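3.2 Lettering and the small-press factual comic

The factual comic has usually been studied through its scripts. Writers on the subject ask whether the history was sound, whether the portraits of inventors and explorers were fair, and how far the stories were softened for younger readers. Much less has been said about the lettering, although it carries most of the fact in such comics. A page on the building of a canal may hold four panels of men with spades and a great deal of text explaining who they were. In the Sestby collection the captions often take up more of the page than the drawings do.

The titles discussed in this section were issued by two small presses, Nistmont and Bastos, which shared a printer but had no editorial staff in common. Nistmont favoured lives of scientists and engineers. Bastos preferred odd events: shipwrecks, hoaxes, long sieges, the weather. Both sold mainly through newsagents, and neither kept full accounts. The one print order that survives, for a Nistmont issue on lighthouses, is for 3,000 copies. It would be unwise to treat that figure as typical, as the issue was also offered to schools.

Our reading of the lettering rests on the original boards where these exist and on the printed copies where they do not. The boards show three kinds of correction. The first is the pasted strip, on which a whole caption has been lettered again and fixed over the old one. The second is white paint, used for single words and above all for dates. The third, found only on Bastos boards, is a light scraping of the surface with a blade. Corrections of the second kind are the most useful to the historian, for the earlier date can often still be made out when the board is held against a window.
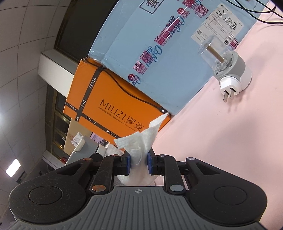
Dialogue in the factual comic presents a separate difficulty. The writers seldom had a record of what was said, and the two presses dealt with the matter in different ways. Nistmont kept speech to a minimum and placed nearly all information in boxed captions. Bastos allowed its figures to talk freely, and used the shape of the balloon to mark how far a speech was to be trusted: a smooth outline for words taken from a letter or newspaper, and a broken one for words supplied by the writer. The balloons themselves were drawn last and had to fit whatever space remained. In crowded panels they are squeezed between two heads until they have a narrow waist, like a crumpled tissue pinched at the middle between two fingers, with the opening words on one side of the gap and the rest on the other. Readers seem to have managed this well enough. A letter printed in a later Bastos issue complains of the spelling and of the price, but makes no mention of the balloons.

The practice was not applied evenly. Of the Bastos stories examined, 13 use the broken outline throughout, while others drop it after the first page or use it for comic asides only. Teixeira has argued that the device was the work of a single letterer, who signed no pages and whose hand disappears from the boards when the series moved to a smaller format. We find this persuasive for the shipwreck stories. It is less so for the sieges, where the letter forms differ – the G and the R in particular – and where two people may have shared the work.

A further body of boards is held at Grisuvdale and was not open to readers during the present study. A handlist supplied by Jeferson Teixeira suggests that it includes the missing second part of the lighthouse issue, together with a set of caption sheets typed before lettering began. Should these sheets carry dates that differ from the printed ones, the order of correction proposed in Section 2 would need to be revised, at least for Nistmont.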